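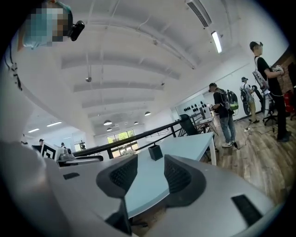

How to Place Desks and Light Them in a Large Open Room

September
By Mi-kyung Shin

When we took the upper room in Stosden, I thought the furniture would be one afternoon of work. It was much more. We moved the desks three times, and after the second time two of my colleagues didn't want to speak about desks anymore. So I wrote down what we did in the end, in the order I would do it if I had to start again. I hope it is useful for other people with a big room, a high ceiling and not so much money.

The room has a light wood-plank floor and a black metal railing with thin vertical bars. The desks are white, with a pale blue-gray top. If your room has carpet and solid walls, some parts of this page will be different for you, mostly the parts about sound and about the railing.

What you need

A tape measure, the longer the better
Masking tape in a color that you can see on your floor
Paper and pencil
Felt pads for desk legs and chair legs
Cable clips and reusable ties
A light meter, or a phone with a light meter program
One other person, for lifting

Step 1. Draw the room before you move anything

Measure the walls and draw them on paper. Mark the doors, the sockets, the columns if you have them, and every place where something comes down from the ceiling. I forgot the ceiling in my first drawing. I drew a very nice row of desks and then saw that the lights ran in another direction.

You don't need a computer program. Ji-hoon Hong made a plan of our room on squared paper, one square for each 25 centimeters, and cut small pieces of card for the desks. We pushed these cards around for one evening. It is easier to change your mind with card than with a real desk.

Mark also the way people walk. In every room there is a path which people use even when you put a chair on it. Ours goes from the stairs to the water machine, and we lost some time before we accepted this.

Step 2. Choose where the railing side goes

A railing is not a wall, but people treat it like one. They lean bags on it, they push chairs against it, and small things go through between the bars. Before you put a desk near a railing, check that it is firmly fixed and that there is no drop behind it at the place where somebody will sit. If there is a drop, leave this side free for walking and ask the owner of the building what is allowed.

If the railing only divides the floor in two areas, you can use it well. A desk can stand with its long side along the railing, and you leave a hand's width between them. We tried it first without any gap. The desk knocked against the metal each time somebody wrote something, and the sound was very unpleasant.

Mesh chairs are good next to a railing. They let the light go through, so the corner doesn't look so full. A small table with thin legs is also good there, for a device which everybody uses. Don't put a heavy cabinet. It makes the railing useless as a divider and you can't clean behind it.

Step 3. Put tape on the floor

Take the masking tape and mark two corners for each desk. Two are enough, if you choose opposite corners. On a wood floor, try the tape first in a hidden place and take it off the same day. Ours stayed for two weeks in one spot and I had to rub it with a damp cloth for a long time.

Now walk in the room as if it were a normal morning. Carry a bag. Pull out a chair behind the tape and ask the other person to pass. We left 90 centimeters behind the chairs and a wider path in the middle, where people often stop in groups to look at something together. I would make this middle path even wider. Ryan Pickering from Futdale, who rents desks to us, told me that most of his customers ask to remove one desk after the first month. We laughed, and then in the first month we removed one desk. Now we have 14.

Step 4. Look at the ceiling and turn the desks

This is the step where I made the biggest mistake, so I write more about it.

Long tube lights give light in a line. If you sit and look along the line, you see the tube far away, quite small, and it doesn't disturb much. If you sit with your face across it, you may see the whole bright length just over your screen. Try both with a chair before you decide. Sit really down, don't only stand there and imagine it. A sitting person sees the ceiling at another angle.

Hanging lamps are another question. A dome shade sends the light down and hides the bulb from the side, but only while you are not under it. Somebody directly under an open dome gets a bright spot on the table and the shadow of the own head on the paper.

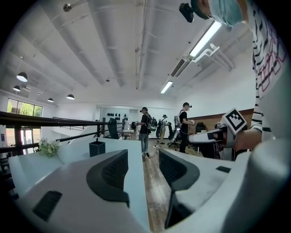
Our answer was to keep the hanging lamps as the light for the walking side and let the tubes do the work over the desks. The two types should have a similar color of light. We use 4000 K in both. Before this we had warm bulbs in the domes and cold tubes in the ceiling, and everything on the table had one yellow side and one blue side. Myung-ja Chae, who has to compare fabric samples, carried them always to the window.

Large ducts also change the light. If they are white, they give a little of it back, and you can leave them as they are. But a tube which hangs close beside a duct makes a dark strip on the other side. Don't put a desk in this strip when you can avoid it. We put the shelf there.

Look also for the air vents in the ceiling. A desk exactly under a vent is fine in spring, and in summer the person wears a jacket. Hold a strip of thin paper over the desk place while the air is on. If it moves strongly, shift the desk.

Step 5. Measure the light on the table

Wait until the evening, so that daylight doesn't confuse you. Turn on all the lights, give the tubes ten minutes, and put the meter flat on each desk, in the place where the hands work. Write the value on the drawing.

For normal desk work we wanted around 500 lux. The best desk gave 553 and the worst one, near the stairs, was so low that I measured it again. There are three things to try before you buy a new lamp:

Clean the tubes and the shades. The dust up there is thicker than you think. Turn the lights off and let them cool first, and use a proper ladder with somebody holding it.
Move the desk by half a meter.
Replace the oldest tube.

For the stairs desk none of this was enough, and we bought one desk lamp from Skusia. It is not beautiful but it stands firmly. If you have a phone program and no real meter, the numbers will not be exact. You can still use them to compare one desk with another.

Anything that needs wires changed in the ceiling is a job for an electrician. We waited nine days for ours, so call early.

Step 6. Place the desks and protect the floor

Put the felt pads on before the desk arrives at its place. Turn the desk on its side, clean the bottom of the legs with alcohol, let it dry and press each pad for half a minute. Then lift the desk, two persons, and set it down on the tape marks. Don't pull it over the planks. I know it looks faster.

Check that the desk doesn't rock. Old wood floors are seldom flat, and many desks have a small screw in the foot for this. If there is no screw, use a thin piece of cork, not folded paper, which becomes flat again after some days.

Step 7. Cables

Run the cables along the back edge of the desk and down one leg. One clip under the top, one in the middle of the leg, one near the floor. Leave a loop as big as your hand at the top, otherwise you can't move anything later. A cable must not cross the walking path. If there is really no other way, use a flat floor cover and fix it well at both ends.

Don't tie cables to a railing. Dong-geon Bae did it in the first week and it looked tidy, until somebody wanted to move the desk and nothing came with it.

Step 8. What stays on the table

We have a simple rule for the shared desks. One pen holder may stay, and the equipment which somebody is using at this moment. All the rest goes to the shelf in the evening. A small black square holder is enough for pens, a ruler and a pair of scissors. When we had bigger ones, they filled with dry markers and screws.

Pale tops show every line of ink. Wipe them the same day with water and a little dish soap. For old marker lines I use alcohol on a cotton pad, only on the line, and wipe with water afterwards. Test it below the edge of the top first.

Step 9. Use it for two weeks, then correct

Hang the drawing near the door with a pencil on a string. People write their complaints directly on the desk that they mean. After two weeks we had 4 notes, and the longest was about the squeaking of one chair.

We made two changes. The desk nearest to the railing moved a little to the left, so that its front corner didn't stick out into the path. And the last hanging lamp got a weaker bulb. I took off the remaining tape that evening and put the card pieces in an envelope, together with the plan. Ki in the office next door already borrowed them for their own move, and they came back with one desk missing.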